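Yorath: notas de montaje y mantenimiento de la celda

Última revisión: marzo

Empiezo por lo que casi todo el mundo me pregunta cuando clona el repositorio: no, no hace falta tener el mismo brazo que yo para usar los datos, pero si queréis volver a grabar las tareas os va a venir bien leer esto entero (o al menos la parte de los cables, por favor).

Qué hay dentro

El conjunto tiene 2.791 episodios de un brazo de servos trabajando delante de una cocina de juguete de madera. Cada carpeta lleva el vídeo, las posiciones articulares y un archivo de texto con la orden que se le dio. Los fallos también están, marcados como fallo. ¡No los borréis sin mirar! A mí me han servido más que muchos de los buenos.

La carpeta cletska contiene los guiones de calibración y la carpeta drudach el controlador de los servos. Los nombres vienen de un sorteo en la cafetería y ya es tarde para cambiarlos.

Colocar el brazo

La base va centrada delante del mueble, a la altura de la separación entre el lavavajillas y el horno, con un poco de margen a cada lado. Yo antes la ponía pegada a la derecha para llegar mejor a la olla, y entonces el fregadero me quedaba en una postura imposible, con el codo doblado del todo y el servo del hombro protestando. Centrada llega a las dos cosas, aunque al tirador de arriba del frigorífico va justita.

Antes de encender, levantad el brazo a mano hasta la vertical. Si arranca caído sobre la encimera, el primer movimiento es un latigazo (tengo una marca en la pintura que lo demuestra).

Cables

Aquí es donde he perdido más tardes. Los hilos finos de la pinza suben por el lado izquierdo y tienen que hacer un bucle holgado en cada articulación. Si los tensáis para que quede bonito, al girar la muñeca se sale el conector y el servo deja de responder sin dar ningún error. El cable negro gordo va por la derecha, separado de los finos, y baja por delante de las puertas. Ojo con los tiradores, que se engancha.

Las cintas amarillas son mis marcas de ensamblaje: si desmontáis un tramo, haced una foto antes y volved a pegarlas en el mismo sitio.

Calibración

El guion se lanza con el brazo en vertical y la pinza vacía. Recorre cada articulación, guarda los ceros y pide confirmación. Yo lo paso los lunes y siempre que he tocado un tornillo. Si el desfase de alguna articulación sale mayor de 2 grados, no sigáis grabando: casi siempre es el tornillo del plato del servo, y se arregla en cinco minutos con una gota de fijador.

La corriente de la pinza está limitada al 80 por ciento. La subí una vez para agarrar mejor los platos y me cargué un engranaje, así que la dejé donde estaba.

Averías que ya conozco

Temblor en reposo: bajad la ganancia en drudach/config. Con 128 me va bien, con más empieza a vibrar.

La pinza no cierra del todo: limpiad las guías con un pincel seco. Nada de aceite, que atrapa la pelusa de la moqueta.

La placa no aparece en el puerto: cambiad el cable USB antes de reinstalar nada. En serio, primero el cable.

Pendiente

Me falta documentar el soporte de Lurnstead y subir los planos de la pieza nueva de la muñeca. Si alguien ha probado otra forma de sujetar la base al suelo, que abra una incidencia y me lo cuente, ¡encantada de copiarla! 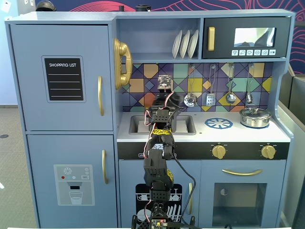 Drudach: Lo del conector de la muñeca me pasaba a mí cada dos por tres. Le puse un puntito de silicona caliente en la carcasa y sigue en su sitio. Para la base uso dos sargentos sobre un tablero pesado, no es elegante pero no se mueve. ¿La ganancia es la misma para todas las articulaciones o la bajas solo en el hombro?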